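Caring for a stone or stone-look benchtop

Written by Mwajuma Magesa, updated 2023-01-07

When we moved into our unit, I did not know what our kitchen bench was made of, and the landlord did not know also. So I cleaned it very gently for the first months, and I think this was a good habit to begin with. Marble and limestone do not like acid. Lemon, vinegar, tomato and wine can leave a dull mark, and this mark is not dirt, so no scrubbing will remove it.

For every day I use warm water, a small drop of dish liquid and a soft cloth. I wipe in one direction, then rinse the cloth and wipe again. The second wipe takes away the soap film, which is what makes a bench look cloudy in the evening light. After this I dry it with an old tea towel. 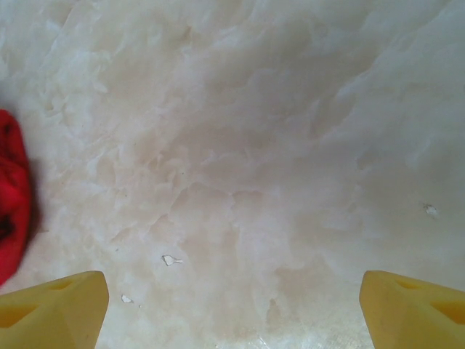
Mottled cream and grey hides crumbs very well, so feel the surface with your hand too.

For dried food, please do not take a knife. Lay a wet cloth over the spot for six minutes and it will usually lift by itself. Candle wax is easier when it is hard: put some ice in a bag, hold it on the wax, then push with an old plastic card.

Oil stains in real stone need more patience. Mix bicarb soda with water until it is like toothpaste, spread it over the stain, cover with plastic wrap and leave overnight. I had to do this two times for a ring from a sesame oil bottle. Try it first in a corner behind the toaster — some finishes can change colour.

My neighbour Jouko Nieminen asked me about sealing. Put a few drops of water on the stone and wait. If the stone becomes darker under the water, it probably needs a sealer. Laminate and most engineered benches do not need one, so check before you spend the money. I paid $69 for a bottle last November and it is still almost full.

Coloured cloths should be washed separately before you use them on pale stone. Hang them on the tap when you finish, and do not leave them wet on the bench overnight.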